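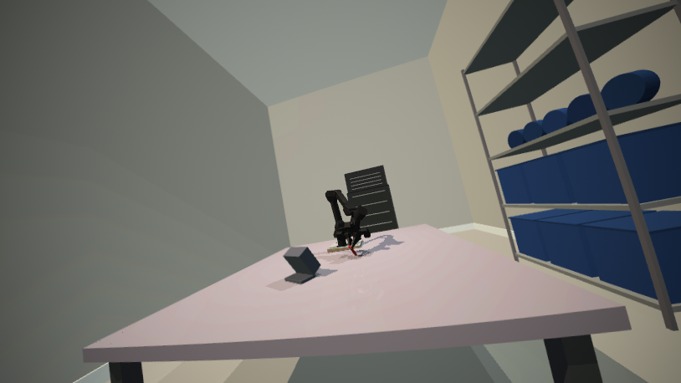 Before well logs are imported into a Gevavell project, the user should confirm that the coordinate system and depth units have been set. Both are found under Project Settings and apply to every well loaded afterwards. Well tops, log curves and deviation surveys are loaded separately, and each item is assigned a colour in the project tree. The default for a new marker is red, like the small object at the robot arm's gripper, and it may be changed at any time.

Data > Wells > Importing LAS files

Print this page | E-mail this page
Reading time: 3 minutes

To import the logs, open the Wells menu and choose Import LAS. Select the folder that holds the files. Up to 66 files may be loaded in one batch. The Curve Mapping window then lists each mnemonic beside its suggested log type. Any curve marked Unknown must be assigned by hand or excluded.

Check the null value in the header against the one shown in the window. In the Gronow training data, the well Fekthorpe 3 has a first reading at 1354 metres, and the rows above that depth hold null values only. These rows should be left in place.

Select Load to finish. Wells without a deviation survey are treated as vertical until one is supplied.

Questions about licensed data should be sent to Trefor Lougher at Tolgate.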